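Renting the Hall at Kusuma: Questions We Keep Getting

Last updated 13th March by Intan Pasaribu

Most people who write to us have already read the listing on Gollano and come away with ideas we would not have put in their heads. The answers below are shorter on charm. Read them before you pay a deposit.

Is it really "an inspiring open-plan space"?

It is a big room with a high ceiling. Whether you find it inspiring is between you and your event. Open plan also means that a phone call at one end is a phone call for everybody, so plan for that if you are running talks.

How many people does it hold?

The listing used to give a higher number and we had it taken down. We book up to 28 people for seated work at tables and will not be argued up from there. You may have seen another room this size advertised for twice that. Ask them where the coats go.

Can we use the mezzanine?

For standing and watching, yes. For tables, no. The stairs are the only way up and there is no lift, so we don't count it as usable floor area and you shouldn't either. Please don't hang banners on the railing. Tape marks the black paint, and we charge for touching it up.

What is the lighting like?

Adequate. The spotlights are good for a speaker who stays put and poor for one who wanders. The strip lights under the mezzanine are on a separate switch from the ceiling, and every group forgets this when they leave. If you want warm, dim light for a dinner, I would look for another venue.

The listing says "industrial character." Does that mean it's old?

We get asked this because someone online dated the building to 1865. I have never seen a document that supports it. The beams and the duct are exposed because they were left exposed. You are renting a white room with visible ceiling parts, and the rate is the same whatever year you prefer. 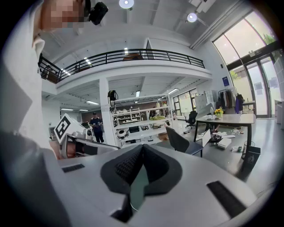
The hall on a working day, with the mezzanine railing and ceiling beams.

Is there anywhere to put bags?

No lockers, whatever Gollano says. We have asked them to correct it since September. People hang things on the pillar under the mezzanine, and a backpack is fine there. A row of winter coats is a nuisance to anyone trying to get past to the back corridor.

What does a day cost?

$900, from 8 a.m. until 6 p.m., tables and chairs included. Cleaning is included if you leave the place as you found it. Groups tend to have a generous view of what that means, so Teguh Rondonuwu walks through with you at the end.

Does the room echo?

Yes. A supplier called Nolurent offered us panels that would "transform" the sound. We borrowed a set for a week and I couldn't tell the difference, so we didn't buy them. Bring a microphone for anything longer than a welcome speech.

Can we get in early to set up?

From 7 a.m., if you ask ahead. Turning up at 6:30 with a van and hoping has not worked so far.

How do I cancel?

In writing, at least 13 days before your booking, for a full refund. After that we keep half.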